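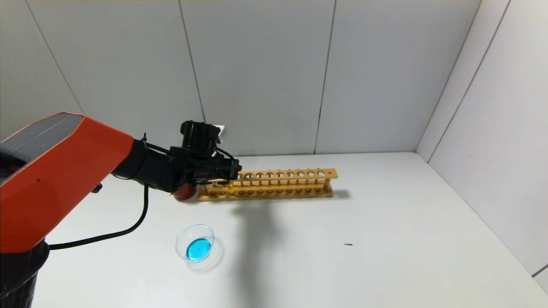
White tabletop and white panelled walls, with orange housing at left.

Estates and Premises Forum > Interiors and Finishes > White as the standard finish in shared rooms

A_Gentile_Estates
Colleagues are invited to comment on a proposed change to our finishes schedule. At present, the schedule allows departments to choose wall and worktop colours from a list of 20. The draft revision would replace this with a single white for walls and worktops in all shared rooms, with colour permitted only on doors and loose furniture.

The case put forward is one of upkeep. We hold part-used tins of discontinued colours in the Drallent building, and patch repairs seldom match. A single white would allow any room to be touched up from the same stock. The revision would take effect from August.

I should be grateful for the experience of members who have made a similar change, particularly as regards glare and cleaning.
Annunziata Gentile

premises_north
We adopted an all-white schedule nine years ago and would not recommend it without qualification. The saving on paint stock was real. The difficulty was with staff who spend a full day in the rooms. Complaints of tired eyes were received from the south side of the building within the first month, and blinds had to be purchased for rooms that had managed without them. The cost of the blinds was not in the original paper.

Marlowe33
With respect to the previous poster, the blinds may have been needed because of the sheen of the paint. What finish was used? We have white throughout the Vitale annexe in dead matt and have received no complaints of that kind. A mid-sheen white opposite a large window is a different matter.

premises_north
It was a mid-sheen, chosen because it could be wiped down. I accept the point as to walls. Matt paint in a corridor or a busy shared room will, however, mark at shoulder height and cannot be scrubbed without leaving a polished patch. One exchanges one problem for another.

Marlowe33
That has not been our experience, provided that the paint is a scrubbable matt and is left to harden fully before the room is handed back. Our contractor was made to wait two weeks. Most of the damaged walls I have inspected elsewhere had been washed too early.

cleaning_contracts_officer
May I ask that the worktops be considered separately from the walls? They are grouped together in the draft, and in my view they should not be.

A white worktop shows everything. Some managers regard this as a fault, but from a cleaning standpoint it is useful, as spills are seen and dealt with the same day. On the mottled grey tops in the Wukex rooms, tea rings were left until they had to be treated with a cream cleaner, and the surface suffered for it. My objection to white concerns ink and hair dye, neither of which we have been able to remove completely.

HLT_accessibility
I write to register a firm objection to the draft as it stands. Where the walls, the worktop and the skirting are all the same white, a person with low vision may be unable to tell where one surface ends and another begins. The edge of a table against a white wall is a common cause of bruised hips and dropped cups. A contrasting edge strip should be a requirement for every worktop, and light switches should not be white on white.

Would Ms Gentile confirm whether anyone with low vision has been consulted?

A_Gentile_Estates
I can confirm that no such consultation has yet taken place. It will be arranged before the draft goes further, and I am obliged to the member for raising it. The edge strip will be added as an option for costing.

HLT_accessibility
An option is not what I asked for. If it is left to departments, it will be the first item removed when budgets are cut.

quadrant_fm
I support the requirement. We fitted dark edging to the tables in the Sunard reading rooms and the cost was modest when ordered with the tops. Fitting it afterwards was considerably dearer, and some of the strip has since lifted at the corners.

On colour generally, I would ask members not to speak of "white" as though it were one thing. Our two suppliers' standard whites are visibly different when placed side by side, one being cooler. If the purpose is to make patch repairs invisible, the schedule must name one manufacturer and one product code.

premises_north
Agreed, and the code should be written inside the riser cupboard on each floor. Ours was kept in a file that left with a former colleague.

A_Gentile_Estates
Thank you all. The draft will be amended to treat walls and worktops in separate clauses, to specify a scrubbable matt for walls, and to name a single product. The question of whether edge strips are to be compulsory will be put to the accessibility group, and I will post its reply in this thread. Further comments on glare in south-facing rooms remain welcome in the meantime.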